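Section 3: Opening a complaint file in Desta

Okay, so you've got Desta installed and your login works. Now for the part you're going to use every day: opening a file when somebody writes in with a complaint about a lawyer. I've trained a fair few intake clerks on this at Jiltton, and the first file always feels slow. The second one won't!

Have the complaint letter next to you before you start, along with anything that came in the same envelope.

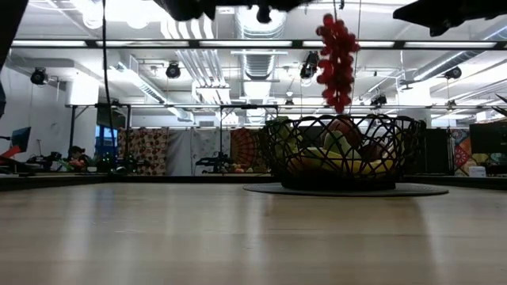
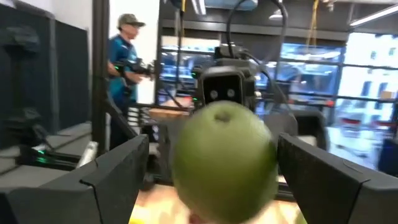
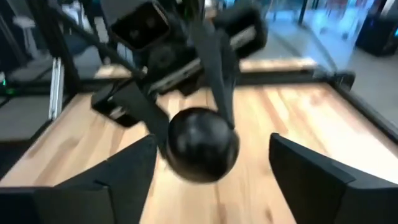
3.1 Creating the file

1. Click New Matter at the top left. If the button is gray, you're logged in as a reader and you need your office admin to change your role.

2. Pick the matter type. For almost everything it's Conduct. Choose Fees only if the whole complaint is over a bill (a letter that mentions a bill and six other things is still Conduct).

3. Type the complainant's name exactly as it's signed, even if it looks misspelled to you. There's an Also Known As box underneath for the other version.

4. Type the lawyer's roll number and press Tab. Desta fills in the name and office. When I was learning I used 2981, the practice entry, and it's still in there if you want to try it out first. It comes up as Sreekumar Nadar of Motmont, who very kindly let us borrow his details and has been complained about by trainees ever since.

5. Click Save and Number. The file number shows up in green and you can write it on the letter.

Caution: once a file has a number you can't delete it. You can close it as Opened in Error, but the number stays used and the entry stays on the log.

3.2 Adding the papers

1. Go to the Papers tab and drag your scans in one at a time. I know you can select the whole batch -- please don't, they land in whatever order they feel like.

2. Give each one a date. Use the date on the paper itself, and put the day you got it in the Received box.

3. Tick Sealed for anything with a client's private information in it. Panel members can still open sealed papers, but the lawyer's side can't until the chair releases them.

Note: file names longer than 60 characters get chopped, so keep them short.

3.3 Setting the reply clock

1. On the Dates tab, click Start Clock. The lawyer gets 30 days to answer, counted from the day the notice goes out.

2. Check the due date. If it falls on a weekend, Desta moves it back to the Friday before, which surprised me the first time. You can push it to Monday by hand with the little pencil.

3. Print the notice and send it -- the Bhatt add-on will email it for you if your office has that. Then click Notice Sent. The clock doesn't run until you do.

If you need to grant extra time, see Extensions in Section 4.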